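当サイトでは、利便性の向上およびアクセス状況の把握のためCookieを使用しています。閲覧を続けた場合、Cookieの使用に同意したものとみなします。 同意する 設定を変更

報道関係各位

2021年5月19日(水)
Lustthorpe宗教文献研究所

ラビ文献の書簡・応答集「Menonコレクション」目録データベースを公開
全678点の書誌と引用索引を提供

Lustthorpe宗教文献研究所(以下「当研究所」)は、Menon文庫が所蔵するラビ文献の写本および刊本について、目録データベース「Menonコレクション総合目録」(以下「本目録」)の公開を本日開始しました。収録対象は、応答集(シェエロート・ウ=テシュヴォート)、タルムード注解、説教集、書簡など計678点です。利用は無償で、閲覧にあたって利用者登録は必要ありません。

■ 公開の背景

応答集は、個別の法的問いに対するラビの回答を集めた文献群で、ハラハー(ユダヤ法)の展開を追ううえで基礎的な史料とされています。一方、写本で伝わる応答集には、問いと回答が別々の綴じに分かれているもの、回答者の署名が略号のみで記されているもの、後代の書写者が複数の典拠を一冊にまとめたものが少なくありません。冊子単位の従来型目録では、個々の回答の所在を特定することが困難でした。

Menon文庫の旧目録も冊子単位で編成されており、合冊された文献については先頭の著作のみが標題として採用されていました。今回の再調査では合冊をすべて内容単位に分割して記述し、その結果、旧目録に標題が現れない著作104点を新たに登録しました。この104点は上記の678点に含まれます。

■ 目録の構成

本目録は、次の8部門で構成されます。

1. 応答集
2. タルムード注解およびトーサーフォート関連注記
3. 法典および法典注釈
4. 聖書注解
5. 説教集
6. 倫理文献(ムーサル)
7. 書簡および推薦文(ハスカマー)
8. 断片および未同定資料

各レコードには、標題、著者または帰属著者、書写者、書写地、料紙、行数、書体区分、奥書の翻刻、旧蔵印、および装丁の記述を収めています。書写地と書写年代は、奥書に明記があるものと、書体や料紙から推定したものとを別項目に分けて記録しました。推定による値には判定根拠をコードで付しており、検索時に推定値を除外することができます。

著者の帰属についても同様の扱いとしました。写本本文に著者名が記載されている場合、後筆の標題紙にのみ記載されている場合、内容の対照によって同定した場合の三区分を設けています。帰属に異説があるときは、いずれか一方に統一せず、典拠とともに併記しました。

■ 引用索引について

本目録には、応答集部門を対象とする引用索引を付属させています。本文中で言及されるミシュナー、バビロニア・タルムード、エルサレム・タルムード、および主要法典の該当箇所を抽出し、標準的な章節・葉番号に対応させたものです。写本では引用箇所が編名のみ、あるいは章の冒頭語のみで示されることが多く、対応づけは校訂担当者が本文を照合して行いました。対応箇所を一意に確定できない引用については、候補を列挙したうえで「未確定」の標識を付しています。

リショーニーム(中世の権威)への言及は、著作名による引用と人名による引用を区別して採録しました。同一の略号が複数の人物を指しうる場合は、文脈から判断できるものに限って統一名称へ接続し、判断できないものは略号のまま検索対象に含めています。
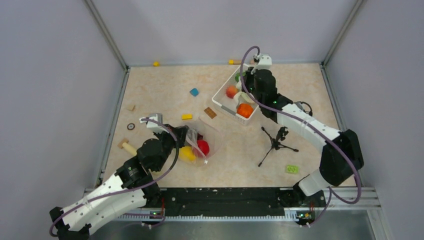
透明な袋をグリッパーで保持するロボットアーム(左)。作業スペースには2台のアームが設置されている。

■ 翻字および文字コードの扱い

標題および人名は、ヘブライ文字による原表記を基本とし、ラテン文字翻字と日本語カナ表記を併記しています。翻字は当研究所が定めた簡略方式によります。検索時には補助記号の有無を区別せず、アレフとアインの表記差、語末形の差も吸収する正規化処理を適用します。イディッシュ語の混在する書簡については、言語コードを段落単位で付与し、ヘブライ語とは別の翻字表を用いました。

略語の展開は角括弧で、欠損部の推補は二重角括弧で示しています。ゲマトリアによる年記(クロノグラム)は原文の強調点を保持したうえで、創世紀元の数値と西暦換算値を別項目に収めました。強調点が不明瞭で複数の読みが成り立つ場合、換算値は範囲で示しています。

■ 画像の提供範囲

公開開始時点で全葉の画像を参照できる資料は約400点です。残る資料については、標題紙および奥書のある葉のみを掲載しています。綴じの状態により見開きの開度を十分に確保できない資料は、修復の完了後に順次追加します。画像は目録レコードと葉単位で接続しており、引用索引の検索結果から該当葉を直接表示することが可能です。

画像の研究・教育目的での利用は、所蔵者名と資料番号を明示することを条件に、事前の申請なしで認められます。商業出版物への掲載については、Menon文庫への申請が別途必要です。

■ 実施体制

本目録の編纂は、当研究所とMenon文庫が共同で実施しました。書誌記述の規則策定、奥書の翻刻および引用索引の作成は当研究所が担当し、原資料の提供と装丁調査はMenon文庫が担当しました。検索基盤の構築にはNurnberg書誌システムズが参加し、右から左へ表記する文字列と翻字が混在する画面の表示制御、および正規化処理の実装を行いました。

冊子体の目録は、Skenness学術出版より刊行する予定です。冊子体には、部門別の解題、旧目録番号との対照表、書写者索引および旧蔵者索引を収録します。引用索引は分量の都合により冊子体には収めず、オンライン版のみの提供となります。

■ 既知の制限事項

・断片および未同定資料の部門では、同一写本に由来する断片が別レコードとして登録されている場合があります。接合関係が確認されたものは、相互参照を付しています。
・引用索引は本文のみを対象としており、欄外の書き込みに含まれる引用は採録していません。
・書体区分は大区分(アシュケナズィー、スファラディー、イタリア、東方)と様式(角書体、半草書体、草書体)の組み合わせにより記述しています。一冊の中で複数の手が認められる場合は、葉範囲ごとに区分を記載しました。
・旧蔵印のうち判読不能のものは、形状と印影の位置のみを記録しています。

■ 今後の予定

次回のデータ更新は来年1月を予定しています。更新では、説教集部門への引用索引の拡張、断片資料の接合情報の追加、および利用者から寄せられた帰属に関する指摘の反映を行います。データの訂正は版番号を付して管理し、過去の版についても参照可能な状態を維持します。論文等で本目録を引用する際は、資料番号に加えて版番号を記載してください。

書誌データは、表形式およびXML形式で一括取得が可能です。取得用ファイルには画像は含まれません。

■ 概要

名称:Menonコレクション総合目録
収録点数:678点
対象部門:8部門
表示言語:日本語、英語、ヘブライ語
利用料:無償
編纂:Lustthorpe宗教文献研究所、Menon文庫
検索基盤:Nurnberg書誌システムズ
冊子体刊行:Skenness学術出版(予定)

■ 本件に関するお問い合わせ

Lustthorpe宗教文献研究所 目録編纂室 広報担当
資料の閲覧および画像の商業利用に関するお問い合わせは、Menon文庫の閲覧係にて受け付けます。

※本リリースに記載の内容は発表時点のものです。収録点数および提供範囲は、データの更新に伴い変更されることがあります。

ニュースレターの登録
新着リリースと目録の更新情報をメールでお届けします。メールアドレスを入力してください。 登録する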